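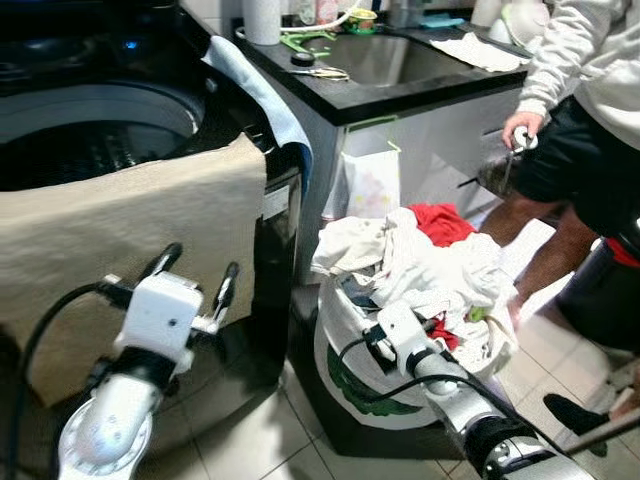 Is the Drovum reunion episode cut in the streaming version?

Posted by Kamran Qureshi, 2021-08-28

Hello everybody. I watch the dating show Biklow from outside the country, so I have only the streaming app. The reunion of season two is 44 minutes there, but my cousin saw it on the Drovum channel and she says that Tess and Marco speak again after the last break. In my version they never sit on the same sofa. Is there a longer version, and where can I see it? I have already asked the support of the app and received only a standard answer.

Ladan Ebrahimi

Yes, there are two versions. The TV one is 20 minutes longer and has the talk you mean, also the phone call with Marco's mother. The app received the short cut in June and it was not replaced. If you open the episode page and choose "Extras", there is a part called "After the Sofa" – it is most of the missing talk, but without the phone call. For me it was visible only in the browser, not on the television.

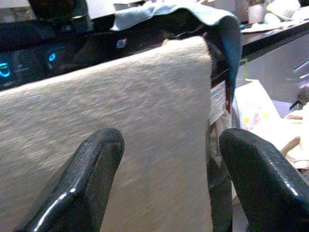 Beige towel, close up.

soomro176

they broke up anyway lol. dont bother

Kamran Qureshi

Thank you Ladan, I found it in the browser. The sound is a little low but everything is there. Soomro, I did not know this yet – please write "spoiler" next time.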